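Why is ketchup so hard to pour?

Ketchup is a sneaky liquid! Leave it alone and it acts almost like a solid. Shake it hard and it suddenly gets runny — whoosh, all over your fries! Scientists call this "shear thinning." Paint does it too, and so does yogurt when you stir it.

Try it at home! Put 2 spoonfuls of yogurt in a cup and stir fast while you count to 13. Then tip the cup. Does it slide more easily than before?

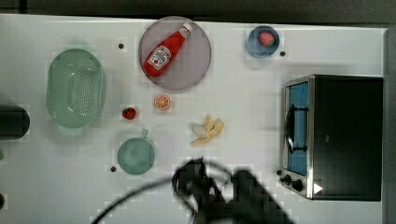 A red ketchup bottle lying on a pink plate.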